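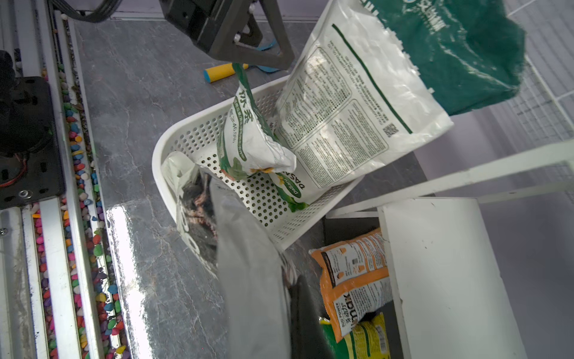

Forums > Football > Lower Leagues > Zelholm Town > Matchday and Club Talk

Latest | Unread | Fixtures | Members | Search

Moving the youth final away from Gurkholm Road
Started by Hugo Iglesias, 11th January

Hugo Iglesias wrote:
Good evening to all. I read the notice on the club page that the under-18 cup final will be played at Olmedo Park and will not be at our ground. I would like to understand this decision, and I want to know what other supporters think.

My son is not in the team, so I have no personal interest. I have followed this group of boys since the first round in October, home and away, and I missed only the match in the heavy rain. They won the semi-final on our pitch, 2-1, with both goals from the left side, where the slope helps a winger who is quick. It is a pitch they know very well. Now they must play the most important match of their season on artificial grass, against a team that trains on artificial grass every week.

The notice says that the league wishes a neutral ground "of suitable standard". I do not see how Olmedo Park is neutral. It is a short walk from the Firkeleo training ground. For our supporters it is two buses.

I don't want to attack the people who do the work. I ask only if there was a choice, and if the club said something before it was decided.

northbankpete wrote:
There wasn't a choice. The final has been at a neutral ground every year I've been going. It would only have been at ours if neither finalist was us. Think about it from Firkeleo's side, they'd be furious if they had to come to Gurkholm Road for a final.

Hugo Iglesias wrote:
Thank you, Pete. I accept that it can't be at our ground, and perhaps my title is badly chosen. But my second point remains. If our ground is not neutral for them, then Olmedo Park is not neutral for us. There are other grounds in the league which are between the two towns.

mags_z wrote:
Which ones though? It needs lights for an evening kick-off and it needs a stand with a roof. Take away the two finalists and there is not much left. I'd have liked it on grass as well but half the pitches are like soup this time of year. They lost the under-16 one last season to a waterlogged pitch and it got played so late that two of the lads had gone on a school trip.

Gullwing wrote:
Plastic pitches should be banned for cup finals full stop. The ball bounces like a tennis ball and the kids come off with no skin on their knees. I said this when Olmedo put it in and got shouted down on here.

mags_z wrote:
You got shouted down because you said it would be ripped up within a year and it's still there, Gull.

Gullwing wrote:
Still rubbish.

tenpenny wrote:
My nephew plays on it most weekends. It's fine. It is a newer one than the one at the leisure centre, which is horrible, I agree. He says passing is easier and the long ball is harder. Our lot pass it well. I wouldn't be so sure it suits Firkeleo more than us.

Hugo Iglesias wrote:
This is an interesting point and I had not considered it. In the quarter-final we were poor with the long ball and much better after half-time, when the two central midfielders came short for it. The second goal that day had, I think, nine passes before it. On a flat surface this could work well.

However, I still have a worry about our left winger. Without the slope he must beat his man with skill alone. He can do it, but against the right back of Firkeleo it will be a long evening. That boy played with their first team in a friendly and he did not look out of place.

northbankpete wrote:
Their right back is decent but he dives in. I saw them in the league game. Got booked early and should have gone for a second one. If our lad runs at him from the start he'll be on a yellow before half-time.

The keeper is the one I'd worry about. Ours, I mean. Great on his line and then you get a corner.

mags_z wrote:
Be nice. He's sixteen.

northbankpete wrote:
I am being nice. I said great on his line.

Zelholm_Lynn wrote:
On the travel question, I rang the club shop this morning and they are trying to get coaches. It will be 5 pounds each, under-16s free with an adult. They need names before they can book, so please don't leave it to the last minute like we did for the trophy replay. You can put your name down in the shop or at the turnstile on the next home match. No online form yet.

Also the ticket split. Olmedo Park holds 3,683 and I was told we'll be offered 2,000 of those if we want them. I don't believe we'll need anything close to it for a youth game, but it does mean nobody should be left outside.

Gullwing wrote:
2,000! We don't get that for the first team.

Zelholm_Lynn wrote:
Well, quite. But families will come, and the school is going to bring some of the boys' classmates.

Hugo Iglesias wrote:
Thank you very much, Lynn, this is the information I was looking for. I will put down two names, for me and for my wife, who has promised to come if there is a roof. With a coach from the ground my complaint about the buses is finished.

I would still ask the club to write to the league before next season, in a polite way. The rule should say in clear words what "neutral" means. A distance in miles from each finalist would be enough. Then we do not have the same discussion each year.

northbankpete wrote:
I'd sign that. I don't agree with you about this year but a distance rule is fair enough. Mind you, it'll bite us one day when Firkeleo aren't in it and the nearest decent ground is ours.

tenpenny wrote:
I wouldn't sign it. You make a rule with miles in it and you end up with a final in a field somewhere with one toilet. Let them pick the best ground that's free.

Hugo Iglesias wrote:
Then we disagree, tenpenny, but I respect your opinion about the toilets. I will prepare a short letter and put it here, and each person can decide. If somebody would correct my English before it goes, I would be grateful.

mags_z wrote:
Your English is better than Gull's. Send it to me and I'll have a look.

Zelholm_Lynn wrote:
Does anyone know if they let you take a flask into Olmedo? They took mine off me at the gate last time.

tenpenny wrote:
Metal ones no, plastic ones yes. Or it was that way in October.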